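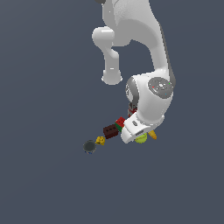
Según Sylvie Ross, el tercer disco de Bulaslow se tiene que escuchar de noche, con auriculares y sin haber cenado. Nos lo escribió en respuesta al boletín anterior, en el que despachamos el adelanto en dos líneas y media, y añadió que si a estas alturas seguíamos usando la palabra «atmosférico» como insulto era mejor que nos dedicáramos a reseñar batidoras. Tomamos nota. Hemos escuchado el disco de noche, con auriculares y habiendo cenado, que uno tiene una edad.

Se titula Lonthorpe, dura bastante más de lo que promete y contiene siete canciones, dos de las cuales son en realidad la misma con distinto abrigo. Los que venían siguiendo al grupo desde la maqueta recordarán un doom seco, de riffs largos y poca conversación. Luego llegó el segundo álbum, con sus coros y su violonchelo, y media parroquia se dio de baja. Este tercero no va a devolverle a nadie la cuota. El violonchelo sigue ahí. Hay además un órgano de tubos, o un teclado con mucha autoestima, que entra en el minuto tres del primer corte y ya no se va a casa.

Dicho lo cual, el primer corte es muy bueno. «Povuso» arranca con la batería sola, un patrón de bombo y timbal que parece que alguien esté mudando muebles en el piso de arriba, y cuando por fin cae la guitarra lo hace medio compás más tarde de lo que el cuerpo pide. Esa trampa la repiten tres veces y las tres funciona. Mikkel Bech canta más grave que nunca y se le entiende menos que nunca, dos cosas que en este género se agradecen. Por el libreto sabemos que habla de un puerto que se hiela. Por el disco podría hablar de la renovación del carné de conducir.

La segunda y la tercera van seguidas, sin silencio entre medias, y aquí es donde Sylvie y yo nos separamos. Ella oye «una sola respiración» (cito su correo). Yo oigo una transición de cuatro minutos de acoples y campanillas que en directo servirá para que la gente vaya a la barra. Ya hicieron algo parecido en la gira pasada, en la sala Dufour, y recuerdo una cola en la barra magnífica, ordenadísima, con el público de espaldas al escenario y moviendo la cabeza por educación.

Lo mejor viene en la cara B. «Diecisiete inviernos» es la canción más corta que han grabado y la única con estribillo, un estribillo de verdad, de los que se tararean en el ascensor y luego hay que dar explicaciones. Supongo que por eso la han escondido en el quinto puesto. La guitarra rítmica suena como si la hubieran grabado dentro de un armario, el bajo lleva la melodía y la voz limpia de Bech, que en el segundo disco daba un poco de apuro, aquí está puesta en su sitio, bajita, doblada a la octava. Dos minutos más así y estaríamos hablando del disco del año. Pero no hay dos minutos más así, hay un interludio recitado en un idioma que no he sabido identificar.

El cierre, que da título al álbum, es el otro motivo para gastarse el dinero. Empieza casi en nada y va sumando capas con una paciencia que a ratos parece terquedad. Cuando entra el riff final uno ya lleva tanto tiempo esperándolo que lo recibe como a un familiar en la estación. Lo tocan hasta que se gasta, luego lo tocan un poco más y luego bajan el volumen a mano, con un fundido de los de antes. Hacía años que no oía un fundido en un disco de metal. Me dio una alegría tonta.

De la producción diré que es suya y que se nota. Los platos están altos, demasiado para mi gusto, y hay un zumbido en la cuarta que al principio achaqué a mi amplificador y que resultó estar también en el coche, en la cocina y en casa de mi hermana. Quien compre el vinilo lo tendrá en mejor resolución. Sale en una tirada de 576 copias, cifra que el grupo no ha explicado y que en la redacción ha dado lugar a varias teorías numerológicas, todas malas. La que más votos tiene es que se acabó el cartón.

El vinilo cuesta 30 euros, con un libreto de 20 páginas en las que hay mucho texto y ningún crédito legible, impreso en gris oscuro sobre gris un poco menos oscuro. He tenido que leerlo debajo del flexo. La edición digital se vende aparte, sin libreto y sin flexo.

En cuanto al directo, de momento hay una fecha cerrada para noviembre, otra vez en la Dufour, y se habla de una segunda si la primera va bien. Puertas a las ocho, telonero por confirmar. El año pasado el telonero por confirmar siguió por confirmar hasta que se encendieron las luces, así que conviene llegar cenado. Bech ha avisado de que piensan tocar el disco entero y en orden, interludio incluido, y de que no habrá bises porque «después de ese final sería una grosería». A mí me parece bien. En la gira anterior el bis fue una versión de doce minutos de una canción de seis.

Mi valoración, ya que Sylvie la va a pedir: cuatro canciones estupendas, una buena y dos que dependen mucho de cómo haya ido el día. Ella le pone un sobresaliente y me acusa de tener prisa. Le he contestado que lo volveré a escuchar en ayunas y que, mientras tanto, retiro lo de «atmosférico» del boletín pasado y lo cambio por «con muchas campanillas».

En el próximo número, si el correo no nos falla, las reediciones en casete y por qué ha vuelto a subir el precio de las fundas.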